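## 4. Submitting a Story to the Plorance Community Channel

This section explains how a registered contributor prepares, uploads and publishes a story on Plorance. It applies to accounts held through the Ikov and Sostberg regional stations. Contributors registered with the Šimko station use the same upload form, but their stories enter a separate review queue, as described in Section 6.

Before beginning, confirm that your account shows the status **Contributor**. Accounts with the status **Viewer** may vote and comment but cannot open the submission form. To change your status, see Section 2.3.

### 4.1 Preparing the video file

1. Export the finished story from your editing program as an MP4 file.
2. Check that the file is no larger than 1,500 MB. Larger files are refused at the start of the upload.
3. Check the running time. A story must run at least 20 seconds and no longer than 305 seconds, including titles and credits.
4. Play the exported file from beginning to end on a computer other than the one used for editing, if one is available.
5. Give the file a short name made up of letters, numbers and hyphens. Spaces and accented letters in file names are replaced with underscores.

> **Note:** The running time is measured from the file itself. Black leader at the beginning or end counts toward the limit.

> **Caution:** Do not add the Plorance logo or a station logo to your video. Logos are placed automatically when a story is selected for broadcast, and a story that already carries one will be returned.

### 4.2 Completing the story form

1. Sign in and select **My Stories**, then **New Story**.
2. Enter a title. Titles written entirely in capital letters are converted to sentence case.
3. Enter a summary of no more than 500 characters. The summary appears beside the story on the voting page and is read aloud by the on-air presenter if the story is broadcast.
4. Select one main topic from the list. A second topic is optional.
5. Select the station where the story is to be listed first. The station shown by default is the one through which you registered.
6. Under **People in this story**, state whether any person can be recognized by face or voice. If the answer is yes, attach a signed release for each person.
7. Under **Material from other sources**, list all music, photographs and footage that you did not make yourself, together with the name of the rights holder.
8. Select **Save Draft**.

A draft remains in your account until you delete it. Drafts are not visible to other members or to station staff.

> **Note:** A release signed by a minor is not valid. The release must be signed by a parent or legal guardian, using the second page of the form.

### 4.3 Uploading the file

1. Open the saved draft and select **Add Video**.
2. Choose the file from your computer. The progress bar appears under the title.
3. Keep the browser window open until the message **File received** is displayed.
4. Select a cover picture. You may use one of the still pictures offered by the system or upload your own in JPEG or PNG format.
5. Select **Preview** and check that the sound and picture are complete.

If the connection is lost, return to the draft and select **Resume**. The upload continues from the last completed part. If **Resume** is not shown, remove the partial file with **Clear** and start again from step 1.

> **Caution:** Do not open the same draft in two browser windows. Changes made in one window may overwrite those made in the other, including attached releases.

### 4.4 Sending the story for review

1. Read the contributor terms and check the box at the bottom of the page.
2. Select **Send for Review**. The draft is locked and its status changes to **In Review**.
3. Wait for the decision, which is sent to the e-mail address in your profile.
4. If the story is returned, open the reviewer's note, make the requested changes and select **Send Again**.
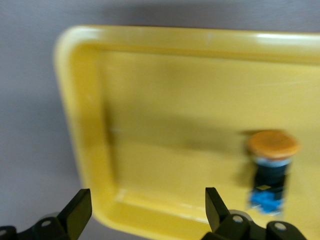 Stories are reviewed in the order in which they are received. Sending a second copy of the same story does not shorten the wait, and duplicates are removed from the queue. During the December schedule break, stories may be sent as usual but no decisions are issued until regular programming resumes.

### 4.5 Opening the vote

An accepted story is not open for voting until the contributor releases it.

1. Go to **My Stories** and find the story marked **Accepted**.
2. Select **Open Vote**.
3. Confirm the title, summary and cover picture. These cannot be edited while voting is in progress.
4. Copy the story link if you wish to share it by e-mail or on another site.

Each member has one vote per story and may withdraw it at any time before voting closes. Contributors may invite others to watch and vote. They may not offer money, goods or votes in exchange.

> **Caution:** Votes cast from several accounts belonging to one person are removed. Repeated cases lead to suspension of all accounts involved.

### 4.6 Withdrawing a story

To withdraw a story before broadcast, open it in **My Stories** and select **Withdraw**. All votes are deleted and cannot be restored. Once a story has been placed on a station's broadcast schedule, the **Withdraw** button is no longer available, and the request must be made in writing to the station concerned. Station addresses are listed in Appendix B.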